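Galerie: Der grüne Tisch und die bunten Schüsseln

Herzlich willkommen auf unserer kleinen Galerieseite! Seit März gibt es im Hinterzimmer von Droltari wieder unsere Sortiernachmittage, und weil so viele von euch gefragt haben, wie es da eigentlich aussieht und was wir dort treiben, habe ich mich endlich hingesetzt und etwas zusammengestellt. Es ist ein bisschen länger geworden als geplant, aber so ist das bei mir ja meistens.

Angefangen hat alles mit dem Stoff. Casimiro Moya hatte vom Umbau bei Carrasco noch eine ganze Bahn in einem wunderbaren Blaugrün übrig, und damit haben wir die große Platte bezogen. Ich war erst skeptisch (ich hätte ja lieber ein ruhiges Grau gehabt), aber inzwischen möchte ich die Farbe nicht mehr missen. Kleine Teile klappern nicht, wenn man sie ablegt, sie rollen nicht gleich davon, und man findet auch das Unscheinbare schnell wieder. 37 Euro haben wir am Ende für Kleber und Kleinkram ausgegeben, mehr nicht!
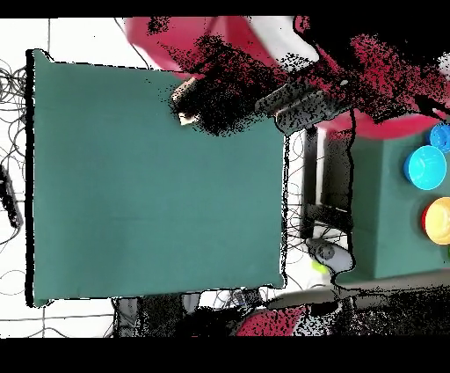 Die Schüsseln sind dann nach und nach dazugekommen. Abrehet Teshome hat sie aus ihrer alten Küche in Hirkgate mitgebracht, lauter rundes Plastikgeschirr in fröhlichen Farben, Blau, ein ganz helles Türkis, Gelb, und sie hat auch gleich darauf bestanden, dass sie einen eigenen Platz bekommen. Der grüne Kasten rechts neben der großen Platte war ihre Idee. Man greift einfach hinüber, legt das Teil hinein und hat die Arbeitsfläche gleich wieder frei. Wir haben eine Weile gestritten, ob die Schüsseln lieber neben- oder hintereinander stehen sollen, und am Ende hat sich Abrehet mit ihrer Reihe durchgesetzt, wie so oft.

Sortiert wird bei uns übrigens immer nur ein Teil auf einmal. Das klingt furchtbar umständlich, ich weiß, und beim ersten Mal habe ich innerlich auch geseufzt, aber man kommt dabei in einen sehr angenehmen Rhythmus. Gegen 16 Uhr gibt es Kaffee, danach geht es meist noch eine gute Stunde weiter. Beim letzten Nachmittag sind wir so auf 215 Teile gekommen, und in den Kisten von Preva warten noch rund 3000. Langweilig wird uns also vorerst nicht!

Wer mitmachen möchte, schreibt mir am besten kurz über das Kontaktformular. Schüsseln haben wir reichlich, aber über ein paar kleine Deckel würden wir uns sehr freuen, am liebsten mit 13 Zentimetern Durchmesser.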